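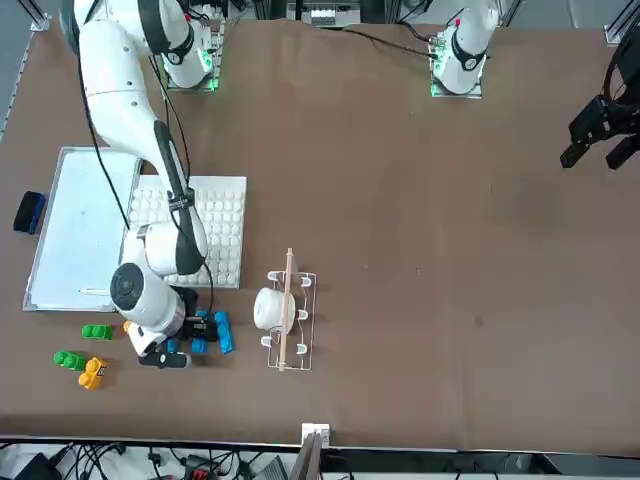
Will the reading text of the Katsaros edition follow the quarto or the folio?

The reading text will follow the quarto of the play wherever the two early printings differ in whole speeches, and the folio readings will be given at the foot of the page. Single words have been decided case by case, and each decision is recorded in the textual notes.

Dear members of the list,

The question above reached the editorial office more often than any other after the May circular, and the general editors asked that it be answered first. The remainder of this message concerns the schedule, the line numbering, and the arrangements for readers of proofs.

The Katsaros edition of the tragedies will be issued one play to a volume. The first volume is now in page proof. The reading text of that play runs to 3593 lines in our numbering, prose included. Members who have worked from older editions will find that our totals do not agree with theirs. Prose has been numbered by the line as set on our page, and shared verse lines have been counted once, under the speaker who begins them. A table of equivalents will be printed at the back of the volume so that references in existing criticism can be traced without difficulty.

The introduction has been shortened at the request of the press at Fustomberg. The section on the sources is unchanged. The section on early performance has lost its account of provincial touring, which will be issued separately as a paper in the Kikau series. The stage history now begins with the reopening of the London theaters in 1660 and closes with the Kallville production, for which the prompt book has been made available to us.

Readers of proofs are asked to observe the following points. Corrections should be entered by act, scene and line, and never by page, as the pagination will change. Queries on punctuation should be confined to places where the sense is affected. The general editors have adopted light modern punctuation throughout and do not intend to reopen that question. Suggestions for additional commentary are welcome, provided that each is no longer than 38 words, the limit that the page design allows for a single new note.

One matter remains open. In the fourth act the two early texts assign a short speech to different characters, and the case for each is strong. Our present text gives it to the daughter. The note is long, and it may be that the discussion belongs in an appendix.
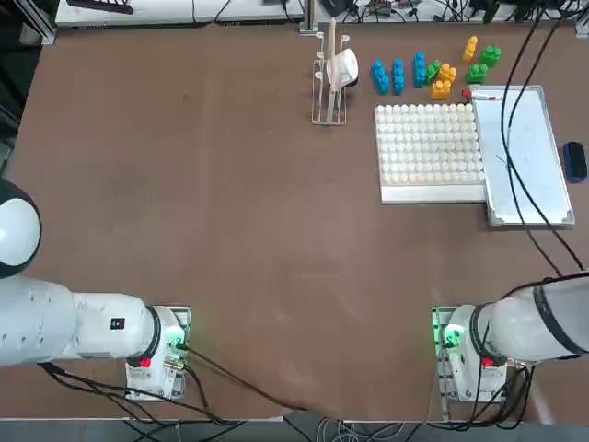

Efthymia Antoniadis wrote:

> I have read the proofs of Acts 1 to 3 and have few complaints. The commentary
> is clear, and the glosses are short enough to be used by undergraduates.
>
> I am less content with the decision on the speech in Act 4. The folio gives
> it to the husband, and the folio is the later text, with signs of playhouse
> use. If the company changed the speaker, it presumably had a reason, and a
> reader of the quarto text alone will never learn that the change was made.
> A note at the foot of the page is easily missed. I would ask that the variant
> be mentioned in the introduction as well.
>
> I would also ask what has become of line 2241. In my set the number is
> printed beside a stage direction, and every number after it in the scene
> appears to be one too high.

The general editors are grateful for these comments. On the first point, a paragraph will be added to the introduction, directly after the description of the two texts, stating that the speech is assigned differently in each and referring the reader to the note. The assignment in the reading text will stand, in keeping with the policy given at the head of this message.

On the second point, the error is ours. A stage direction was tagged as verse when the file was prepared, and the numbering was carried forward from it to the end of the scene. The typesetter has been informed. Readers who have already returned corrections for that scene need not send them again. The office will adjust the references.

Proofs of the fifth act and the appendices will be sent to those who have asked for them. There are 22 sets. Members who have not yet requested a set, and who are able to return it within the month, should write to the editorial office and not to the list.

For the general editors,
Editorial Office, Katsaros Edition
June 15, 2022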